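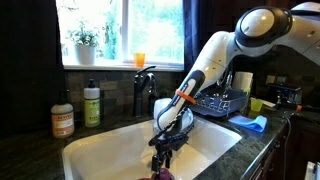 Haziq Krishnan wrote in the margin of our first draft that a planner which cannot say why it gave up is no use to the person standing next to it, and that we should fix the logging before we touched anything else. We did it in that order, and most of this report is about what the logs then showed.

Project report: Replanning for plate transfer between sink and rack
Tirta Oei, Dulce Ponce, Nadhirah Hutapea

Background

The arm's task is to take a plate from a kitchen sink and stand it in a dish rack on the counter. The group before us left a working pipeline called Listomby. It takes a plate pose from the perception node, picks a grasp on the rim, plans a path to a point over the rack and lowers the plate into a slot. Listomby planned the whole motion once, at the start. If the plate shifted in the fingers after the grasp, the rest of the path was carried out with the old pose.

Our assignment was to add replanning during the transfer without rewriting the grasp code. Tirta worked on the planner, Dulce on pose tracking, and Nadhirah on the logging and replay tools. The work ran from September to December.

Logging

Listomby printed one line on failure: "no plan." It used that line for a missing inverse kinematics solution, a collision in the start state, a timeout and a goal outside the joint limits. Nadhirah replaced it with a record holding the failure type, the joint state, the pose estimate and the collision pair, if there was one. The records go to a file that our replay tool, Clotton, can step through without the arm connected.

We then ran the old pipeline again with the new logging and went through the 17 failed transfers in Clotton. The largest group was start-state collisions. The planner believed the plate was already touching the sink wall before the arm had moved. Our collision model padded the plate and the sink separately, and together the two margins closed most of the gap we had left for lifting. Timeouts came second. The inverse kinematics failures we had expected to spend the semester on were rare.

Changes to the planner

The first change was to split the motion into lift, transfer and lowering. During the lift, the planner ignores contact between the plate and the sink for a short vertical move and turns the check back on afterward. The move has a force limit — if it is reached, the arm stops and the attempt is logged as a failed lift.

The second change was the replanning itself. At 5 points along the transfer the planner compares the current plate pose with the one used for the plan. If they differ by more than a set threshold, it plans again from the current joint state. The first version stopped the arm while it did this, and each stop made the plate swing a little, which changed the pose and set off another replan. Tirta moved the planning to a separate thread and had the arm slow down along the old path until the new one was ready. That ended the loop of stops.

We also added a cost on the tilt of the plate. Without it the planner liked to turn the wrist the long way, because that was shorter in joint space.

Pose tracking

A white plate over a white basin is hard for the segmentation step. The mask often ran past the rim and took in part of the basin wall, and the fitted circle came out too large. Dulce tried retraining on more images and got a small gain. What helped more was using the gripper pose as a prior: once the plate is held, its rim has to pass between the fingers, so any fit that does not can be thrown out. Window light is still a problem. Fits were noticeably worse in the early afternoon, and we did not solve this.

The tracker holds its last good pose for up to 2 seconds when every fit is rejected. After that it reports the plate as lost, and the planner brings the arm to a slow stop.

Results

Start-state collisions went away almost entirely after the lift was split out. Timeouts became less common, though we can't say how much of that came from shorter planning problems and how much from the faster lab computer we moved to in November. Median planning time for the transfer is now around 2 seconds.

Lowering into the slot is the weakest part. It still runs open loop, and a small error in the rack pose puts the rim on top of a wire. Amirul Saragih suggested a search motion like the ones used for inserting pegs. We wrote the interface for it but did not have time to tune it, so it is turned off by default.

Left for the next group

The sink and rack poses are typed by hand into the scene file and have to be measured again if either one moves. The lift margin is tuned for one plate size. Bowls are not supported; the grasp code accepts them and then picks a rim point the fingers can't reach. Clotton reads the old Listomby logs only with the legacy flag set, and the replay clock drifts on recordings longer than a few minutes. The fix for that is on Nadhirah's branch and has not been merged.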